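Is it worth collecting 500 demos of one two-handed lift before training anything?

Posted in: Learning from Demonstration > Data collection

esperanza_okafor 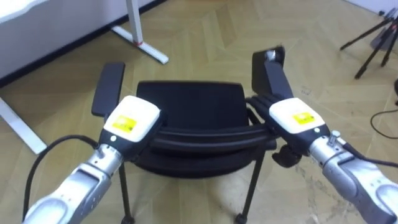

My group has been told to teach our two-armed robot to move office furniture, starting with a chair. The plan came from Costent, the outfit that sold us the training package, and it says to record 500 demonstrations of the same lift by teleoperation, then train one policy on the lot. Both hands take the seat at the front, near the armrests, and the operator brings the chair up and sets it down a short way off. Head camera, wrist force readings, finger joint positions, all logged together.

I have doubts and would like someone to either confirm them or talk me out of them.

First, the number. I asked where 500 came from and got a slide. The slide said 500 too. When I asked whether anyone had trained on 50, then 100, then 200 and looked at the curve, I was told the package "scales with data." Well, fine, so does the disk bill.

Second, it's the same chair every time. Black, on the same herringbone floor, with the same white desk behind it. I can picture a policy that does beautifully in that spot and falls apart when somebody rolls in a gray chair with no arms. The vendor says variety comes in "phase 2," and phase 2 has no price on it yet.

Third, the operators get better as they go. Our early recordings are slow, with a lot of hunting for a grip. The later ones are quick and look nothing like the early ones. Do I keep them all? Throw out the first batch? The Costent manual says to keep "all successful episodes," and it counts an episode as successful if the chair ends up off the floor for two seconds. By that rule a lift with the seat twisted halfway around is a success. I've watched a few of those and I would not want a machine to learn from them.

We have one robot, two trained operators, and until the end of September. We can change the plan if I can give my boss a reason better than "it smells off." What would you do?

neria_lab_tech

Your nose is fine. I'd fight about the success rule before I fought about the number.

We ran something close to this with a storage bin, also two hands, and our rule was just as loose as yours. The policy learned to do what the sloppy third of the data did: get one hand on, start pulling, and let the other hand catch up. On the operator's side that works, since a person feels the load shift and corrects for it. The policy copied the late hand and missed the correction. We spent longer sorting recordings afterward than we had spent making them.

What I would do in your place:

Write down what a good lift is in words an operator can use. Both hands closed before anything moves. Seat kept about level. No dragging. Put down, not dropped. Have the operator mark each one right after it's done, while they still remember it, and give them a middle grade for "got there but ugly." Keep the ugly ones in their own folder. You may want them later and you can't get them back if you've deleted them.

Train early. Stop at whatever you can record in two or three sessions and run the thing on the robot. If it never closes the second hand, more of the same won't fix that, and you'll have saved yourself a month.

Move stuff. You don't need to wait for anybody's phase 2 to turn the chair a quarter turn, raise the seat, or start from the other end of the desk. Borrow a different chair from down the hall. It costs nothing but the operators' patience. Log what you changed for each recording, in a plain spreadsheet if you have to, or you'll never work out why one batch behaves differently.

Hold some back, too. Pick one chair and one starting position that never go into training and use only those for testing. If Costent tests on the same setup it trained on, whatever percentage they show you is worth very little.

On the slow early recordings: I'd drop the ones where the operator was plainly learning the controls. A long pause in a recording teaches the policy to pause. We had one that would reach out, stop above the bin, and hang there until someone hit the stop button.

montoya_r

500 is standard. Just collect it. You can always throw data away but you can't train on data you don't have. Everybody who tries to be clever with small sets ends up going back for more.

esperanza_okafor

"Standard" according to whom? Not trying to be rude, I've just heard that word a lot this month and there's never a link after it.

montoya_r

It's what most people use. We did more than that on our project and it was fine.

neria_lab_tech

Fine measured on what, though? Same object, same table? That's exactly what she's asking.

caltthorpe

I used to write plans like the one you were given, so take this as you like.

Round numbers get picked because they fit a budget line. Sometimes there is a study behind them, but usually of a different task on a different arm. A one-handed pick of a light block tells you next to nothing about two hands sharing the weight of a chair whose base can swivel while they do it. Ask the vendor for their results at smaller sizes on a two-handed task. If they have them they will send them the same day.

I part ways with the answer above on one thing. I would not change everything at once at the start. With chair, height, angle and lighting all moving, and a policy that fails, you won't learn much from the failure. Get one narrow setup to work, then loosen one thing at a time. The first round should be small. Ours was 90 good recordings, and by then we could already see the grip was the problem and the lifting wasn't.

Also check that the camera view the policy gets at run time matches the one you recorded from. Ours had been tilted during a repair, and we blamed the data for a week. And look at what else is in view. If a tripod or a cable is sitting in the same place in every recording, move it now and then. I've seen a policy go wrong over less, though I could never prove that was the cause, and I'd be suspicious of anyone who claimed they could.

As for your boss, don't argue the theory. Propose stopping at the first small batch, testing on the held-back chair, and deciding then. If the vendor is right you've lost an afternoon or two.

esperanza_okafor

Thanks, marking neria's as accepted, though I'm going with caltthorpe's order: narrow first, then loosen. I've rewritten the success rule and the operators hate it, mostly the level seat part. I've also asked Costent for their smaller-size results on anything with two hands. That was in the morning yesterday. So far I've been sent the slide again.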